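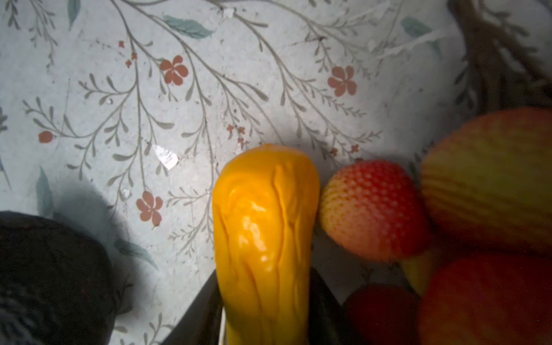

Arm notebook, April – the squeeze fault

Short version for anybody who only wants to know whether they can use the arm: yes, at half speed, with the stop button in your hand and not on the shelf where it looks so nice. Long version follows.

What happened

Kaka (the arm, for new people) was doing produce sorting, the usual toy fruit out of the basket. It took the yellow one with the wrinkles, which I log as squash and Melaniia logs as pepper, so anyone searching the records should try both. Close command went out, fingers closed, contact was reported, all fine. Then the fingers kept closing. Not fast. It had the manner of somebody testing an avocado in a store and forgetting to stop.

Force reading went to the limit in the config and stayed flat there, and I took the flat line for a nice steady grip. It was the limit. The value was pinned because it could not be displayed any higher. I looked at that line for a good part of a minute and thought, good, stable.

The motor driver tripped on current before I did anything useful. When it tripped, it released, and the squash/pepper left at an angle. It hit the monitor stand and went under the bench. No damage to the monitor. I was leaning in to look at the fingertips at the time, with no glasses on, and I am writing that down because Melaniia Chornovol said that if I didn't she would.

What I thought it was

1. Worn finger pads. Swapped them. Same thing.
2. The toy. It's glossy and all vertical folds, so the fingers can settle into a crease and shift. Tried the apple with the stripes. Same thing, slightly louder.
3. The new Tikkanen driver board, because it is new and I wanted to blame it. Put the old one back, lost the whole morning to the connector, same thing. Apologies to the board.
4. Cable. I always say cable. It was not the cable.

What it was

The hold controller gets its force from the Flelulum node, which is supposed to publish at 200 Hz. On contact we switch from "close" to "hold", and hold trusts the last force value it received. Melaniia went through the log and found the same sample repeated 1,477 times, same timestamp on every one. The node had died right at contact. The bridge, being helpful, kept resending the last thing it had heard. So the controller was told over and over that the force was a bit low, and it did the reasonable thing and squeezed a bit more, over and over.

The display reads the driver's own estimate and not the node, so the plot on my screen and the number the controller was using had nothing to do with each other. I wrote that display. Moving on.

Why did the node die? Log buffer filled up. Why did it fill up? Somebody left debug printing on. Handwriting in the margin of the startup script printout suggests me.

Fixes so far

– Bridge drops any force sample older than 5 ms and does not resend. Done.
– Hold controller goes to "stop and keep position" if it hears nothing fresh. Done, and tested by pulling the plug on the node mid-grasp, with the arm caged.
– Fingers no longer open when the driver trips. This one needs thought. Holding on is right for a toy and wrong for a hand. For now a trip holds position and the manual release is by the stop button, labeled, in large letters. Melaniia wants a spring release. I want to sleep on it.
– Limit line drawn in red on the force plot so that a pinned value looks pinned. Done, ugly, staying.
– Debug printing off. Done. Checked by someone other than me.

Test after the fixes

Ran 100 grasps on the mixed basket with the node killed at random points. It stopped every time. Two of the stops came later than I'd like, both on the strawberry. I suspect the dimples are confusing contact detection but I have suspected a great many things this week, see list above.

Still open

The late stops. Also whether the older Fotimitz gripper on the other bench uses the same bridge code. I think it does, because I copied it there. Until someone has looked, please don't run it in hold mode.

Also open: heads out of the cell while anything is gripped. We had this rule already. It was on the sheet by the door, with my signature under it.

Left pad has a slight yellow smear that won't wipe off. Keeping it on the arm for now, spare set is in the second drawer with the hex keys. Next person to open the cell, bring a flashlight – one of the M3 screws from the old board is down by the base somewhere.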